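Povato Demonstration Visits
Book a half-day with the bathroom cell at Stumcombe

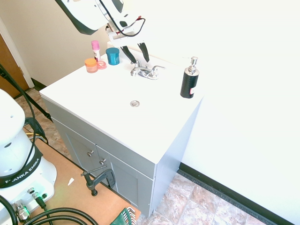 A Povato visit is a half-day at our Stumcombe workshop, in the company of a robot arm and a bathroom you would not want to get ready for work in. It suits hotel groups, care providers and anyone whose managing director has read an article. The arm works over a proper vanity unit, with chrome taps, pots and jars at the back and a black soap dispenser in the far corner, and the cabinet is clamped to its board, as furniture should be when it shares a room with machinery. You choose the tasks from our list on arrival. Visitors always pick the soap.

What you get
Half-day visit for up to 10 people
3 demonstration tasks, repeated until you are satisfied or it is lunchtime
Time at the controls for anyone who wants it
Sandwiches (please tell us about allergies, the arm has none)
Written notes afterwards, including the attempts that went badly

The software
Demonstrations run on Makero, our task planner. Makero is careful. If you are used to videos of robots that have been speeded up, bring a coat and a little patience. Tăng, the add-on for small and slippery containers, can be shown on request and has opinions about lids.

Who will look after you
Hina Khokhar runs the visits and has given over 38 of them. She will answer any question, including the one about whether it can do the toilet. (Ask her about September.)

Before you come
Flat shoes, please. Long hair tied back, lanyards off. The workshop is 20 minutes' walk from the station, all of it uphill. Parking is behind the building and is tighter than it looks on the map.

Availability
Morning visits only. Groups larger than the limit are split over two dates and charged as two visits. Cancel a week ahead and you pay nothing.

Page last updated 10/07/2020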